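Land grid array

A land grid array (LGA) is a type of surface-mount packaging for integrated circuits in which the contact pins are located on the socket or circuit board and the package itself carries only flat metal pads, called lands. It is widely used for desktop and server processors. The pads may also be soldered directly to a board, in which case no socket is needed.

Contacts

Each contact in an LGA socket is a small spring, usually a copper alloy plated with gold over nickel. The spring is angled so that its tip slides a short distance across the pad as the package is pressed down. This sliding motion, known as wipe, clears thin surface films and lowers contact resistance. Contact force is set by the shape of the spring and by how far it is deflected.

Because the package has no pins, its contacts can be placed closer together than in a pin grid array of the same area. The delicate part moves from the processor to the socket, and a bent contact usually means repair or replacement of the board.

Loading

The total force on the package is the sum of the forces on all contacts. A hinged frame and lever spread this load over the edges of the package. Large sockets often use a stiff plate behind the board to limit bending — uneven bending can leave some contacts lightly loaded. In a bench study by Radwa Erraji using a Lelley test socket with 2,363 contacts, 13 showed intermittent readings when the back plate was left out.

Handling

Packages are aligned by notches in the edge of the substrate and lowered straight down without sliding. The contacts should not be touched, as skin oils attract dust. A plastic cover protects the field when no processor is fitted. 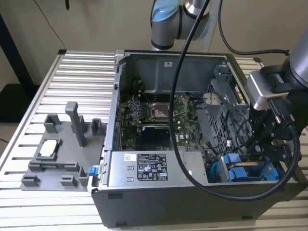
Soldered variants

Soldered LGA parts are common in radio modules and sensors. They sit lower than ball grid array parts, but the thin joint leaves less room to absorb thermal expansion. Voids under large pads are checked by X-ray.

See also

Ball grid array
Pin grid array
Zero insertion force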